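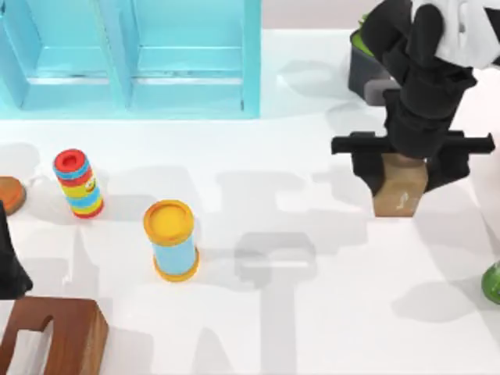 Operators at the Lotcombe site have asked whether the planner may be restarted while a block is still held in the gripper. It may not. Complete the steps below in order before any restart.

4.2 Configuring the Westetti planner for two arms

1. Open the Jomthorpe console and load the tabletop simulation.
2. Select Planning, then Arms, and confirm that both arms are listed.
3. Set the control rate to 200 Hz for each arm. The two rates must match.
4. Enter 544 in the Port field – the console will not accept a blank entry.
5. Under Collision Objects, add the shelving unit and the bin as fixed bodies. Add the block and the cylinders as movable bodies.
6. Set Approach Speed to 100 mm/s and select Apply.

Note: A held object is treated as part of the arm until a release command is logged. Its colour label has no effect on planning.

Caution: Do not edit the Bhatia calibration file while the planner is running. Unsaved offsets will be lost.

7. Select Validate. If an arm is flagged in red, return to step 2.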